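Die falsche Reihenfolge beim Greiferkauf

Wer einen Roboterarm für Arbeiten am Tisch einrichtet, kauft meist zuerst den Arm, dann den Greifer und ganz am Schluss die Kamera. Ich halte das für verkehrt. Nach 42 Versuchsreihen in unserer Werkstatt in Grivgate bin ich der Meinung, dass die Kamera am Handgelenk zuerst festgelegt werden sollte und der Greifer sich nach ihr zu richten hat.

Verglichen haben wir im Juli zwei Greifer. Der Lemuvia hat breite, gepolsterte Backen und hält fast alles, was man ihm gibt. Der Gunik hat schmale Finger, die nach vorn spitz zulaufen, und gilt in vielen Werkstätten als heikel. In der reinen Haltekraft war der Lemuvia überlegen, das will ich nicht kleinreden. Nur fiel er bei den Aufgaben zurück, bei denen der Arm über das Kamerabild geführt wurde. Die Backen verdecken genau den Bereich, in dem der Gegenstand liegt, und der Bediener muss auf den letzten Zentimetern schätzen.

Bei schmalen Fingern bleibt der Bereich vor den Spitzen frei. Eine Flasche, die schräg auf einem Teller liegt, oder ein Becher mit kleinem Henkel lassen sich dann anfahren, ohne dass man den Arm zwischendurch zurückziehen muss, um nachzusehen. Dass das Bild einer so kleinen Kamera grob ist und Beschriftungen darin verschwimmen, stört beim Greifen wenig. Man muss Kanten erkennen, keine Etiketten lesen.

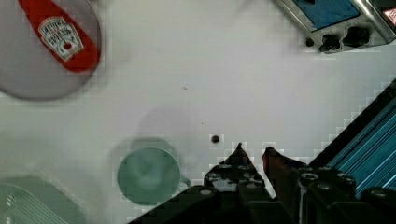 Nwosu widerspricht mir in diesem Punkt: Die Kamera am Handgelenk werde überschätzt, eine zweite, fest über dem Tisch montierte Kamera löse das Problem der verdeckten Sicht billiger als jeder neue Greifer, und mit ihr könne man die breiten Backen behalten.

Das stimmt, solange der Tisch an seinem Platz bleibt. Unserer wird umgebaut, manchmal mehrmals an einem Tag, und jede feste Kamera muss danach neu eingemessen werden. Die Kamera am Handgelenk fährt mit. Ihre Lage zum Greifer ändert sich nicht, solange niemand die Halterung löst. Das Einmessen der festen Kamera hat uns jedes Mal 7 Minuten gekostet, und beim dritten Umbau hat man dazu keine Lust mehr.

Gegen den Gunik spricht die Empfindlichkeit. Wir mussten die Schrauben an den Fingern 6 Mal nachziehen, und auf glatten Rundungen rutscht er eher ab. Wer schwere Teile in immer gleicher Lage umsetzt, ist mit dem Lemuvia besser bedient und braucht das Kamerabild vermutlich kaum. Für wechselnde Gegenstände auf einem Tisch würde ich ihn nicht noch einmal bestellen.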